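**Ticket 172: Stastamel Chevalier handheld, right stick**
Flornstead Repair Desk
Opened: 4 December 2024
Status: waiting on part

**Problem as reported**

Cap came off the right stick in a coat pocket and is lost. The owner has been playing with a thumb on the bare post and says it hurts after a few minutes. Also says the character "walks off to the right on its own" in some games, and isn't sure if that began before or after the cap went missing. Wants both fixed if the total stays under $60. Saves must not be wiped. Sticker on the left side stays on, please.

**Accessories received**

Charger and cable, one soft case. No game cards. The owner turned out the coat and the case before coming in and didn't find the cap. I shook out the case again at the desk and found crumbs.

**Log, first look**

- Powers on normally, charge light green. Battery read full.
- Right stick post is straight as far as I can tell by eye. No wobble at the base.
- Wear and dust on the right side of the shell, mostly around the controls. Cosmetic, not touching it beyond a wipe.
- Face buttons all register in the button test. The bottom one needs a slightly firmer press than the rest. Owner didn't complain about it, so noted only.
- Left stick normal, cap tight.

**Log, drift**

Ran the stick test from the settings menu with nobody touching the unit. Right stick rests a little right of center. Pushed it to each side and let go, and it came back to nearly the same spot each time, so the spring is doing its job.

Recalibrated from the menu. The first attempt failed with "move stick in full circle." I was moving it in a full circle, but it's hard to hold the post against the rim with no cap on it. Slid a short piece of rubber tubing over the top as a handle and the second attempt went through.

After that the resting point was centered. Left it on the test screen for 60 minutes with the screen timeout off. It didn't wander. Then did 200 full circles by hand and checked again. Still centered.

I'm calling the drift a calibration fault for now. The module may be getting old, but I don't want to open the shell and swap a stick that passes. If it drifts again in the next few weeks it should come back on this same ticket number.

**Log, cap**

Tried what was in the parts drawer:

1. Irnasent universal cap, small. Goes on but spins freely. No good.
2. Irnasent universal cap, tall. Grips, but the skirt rubs on the edge of the well at full tilt and the stick hangs there instead of returning.
3. Cap from a scrapped controller. Hole is the wrong shape. Didn't force it.

Did not try glue. Past tickets have had glue run down into the stick and that turns a cheap job into a full module replacement.

Ordered the Stastamel cap for this model. It's sold as a pair, left and right the same. The supplier had it on back order in July, but it shows in stock now. Price for the pair is $23. I'll fit one and bag the other with the unit as a spare.

**Message to owner**

> Your Chevalier is checked over. The walking to the right was calibration, and we've reset it at no charge. The cap is a separate part and is on order. The pair costs $23, with no labor for fitting. Your saves are untouched and so is the sticker. You can pick the unit up and wait for the part at home, or leave it here. If you take it home, please don't fit a general-purpose cap on it. The tall one we tried catches on the edge and will make the stick feel stuck.

**Reply from owner**

> ok leave it there, go ahead with the pair. if it's at home the kids will use it with no cap anyway. can you clean it a bit too

**Log, after reply**

- Part order confirmed.
- Wiped the shell with a damp cloth and went around the buttons with a dry brush. Kept the brush away from the stick opening. Some of the gray on the right side is scuffing in the plastic and will not come off. Told the owner so by text.
- Tubing removed from the post. It was only for the calibration and shouldn't go back to the customer.
- Unit goes on the waiting shelf in its own tray, not in the case. The case presses on the post when zipped.

**To do when the part comes in**

- Push the cap on straight down, by hand, unit flat on the mat.
- Full tilt in all directions, check that it doesn't rub.
- Run the stick test again. Recalibrate if the resting point has moved.
- Spare cap in a small bag, taped inside the case.
- Text the owner, take payment, close the ticket.

Condition, right side, green light on:

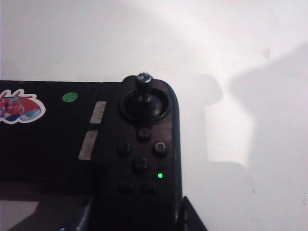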